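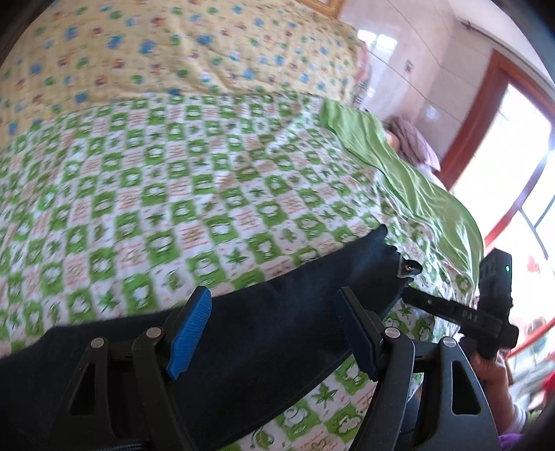
I've been meaning to write about the Ellis for weeks, and then the rain came and gave me no excuse. Our parish group has been planting out the creek bank behind the church at Lavstead, the long bare stretch where the willows used to be, and as of Saturday we have 500 tube stock in the ground (lomandra mostly, a few bottlebrush, and the sedges that everyone calls "the grassy ones").

It started with a talk after Mass on caring for creation, which I only stayed for because there was lemon slice. By the end I'd put my name down for two mornings a month and borrowed a mattock!

The council wants to let Flovano put a gravel yard upstream at Parri, and that worries a lot of us. The creek already runs brown after a decent storm. We've got 36 signatures on our letter so far, and I'd dearly love more before submissions close in April. You don't have to be Catholic, or live in town, or know one end of a sedge from the other.

Next planting is the first Saturday of the month, from eight. Bring gloves, a hat and gumboots, and park on the oval side, as the hall driveway is still a bog.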